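A Visit to the Emetside Paper Mill Open Day
September 9, 2022

The mill at Emetside opens to the public once a year, in September, and this was the first time I had managed to get a place. Visits are free but you have to book, and each group is limited to 20 people. Ours was the first of the morning.

Getting there is simple if you drive and less simple if you don't. The bus from Flindbridge stops at the top of the hill, and from there it is a walk of more than 18 minutes down a lane with no sidewalk. I took the bus. The lane follows the river for the last stretch, and you smell the mill before you see it, a damp, slightly sour smell like wet cardboard. The gate is on the left after the second bridge. There is a sign, but it faces the other way.

We signed in at the old weigh house, were given ear plugs and a visitor badge, and watched a short safety film. Closed shoes are required. Two people in sandals were lent rubber boots from a rack by the door.

The tour starts at the rag house, which has not held rags for a long time. It is now the fiber store. Most of the mill's paper is made from cotton linters, the short fibers left on the seed after the long ones have been taken for cloth. They arrive as thick white sheets, pressed into bales. We were allowed to tear a corner off one. It came apart like felt.

Next is the beater room. The fiber goes into an oval tub with water and travels around under a heavy roll with blunt metal bars. The bars fray the fibers so that they will hold on to each other later. Beating time decides a lot about the finished sheet. A short beating gives a soft paper that soaks up ink, and a long one gives a hard, crisp paper that rattles. The guide passed around samples of both, and the difference was easy to feel. The mill runs 5 beaters, and three were going while we were there. The ear plugs were needed.

The paper machine takes up the longest building. It is small by industry standards and slow enough that you can follow a single mark on the web as it goes from the wet end to the first press. It was bought secondhand from a firm called Cabrera and rebuilt on site. The watermark is put in by a wire roll that sits on top of the wet sheet. There was a shelf of old rolls along the wall, some for banks and some for hotels that have closed. I could have spent longer at that shelf, but the next group was already behind us.

Drying was the hottest part of the visit. The sheet winds over steam-heated cylinders, and people with glasses had to stop and wipe them. After that the paper is cut, sorted by hand and wrapped. Sorting is done at long benches under north windows. Each sheet is lifted by one corner, looked at against the light and turned. The rejects go back to the beaters.

The last stop is the sample room, where the heavier papers are kept in flat drawers numbered up to 2904. The numbers follow the order books, so there are gaps. You can ask to see any drawer. I asked for a laid paper in cream that I had once bought in a pad under the Istitz name, and it was there, although the mill stopped making it some time ago.

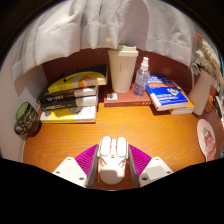 The mill shop is across the yard in the former stable. It sells seconds by weight, which is the best value, along with pads, envelopes and a few books on papermaking. Seconds have small faults such as a speck or a thin edge, and for sketching they are fine. I bought a bundle of mixed weights and a packet of blotting paper. Cards are accepted.

There is no café. A van in the yard had tea, coffee and cheese rolls, and there are picnic tables by the mill pond. Toilets are next to the weigh house.

Much of the route is level, but the beater room is up a flight of stone steps and there is no elevator. The whole tour took a little under two hours. Booking for next year opens in the spring on the mill's website, and the morning groups fill up first. If you are coming by bus, check the return times before you go down the hill. I missed one and had a long wait at the stop.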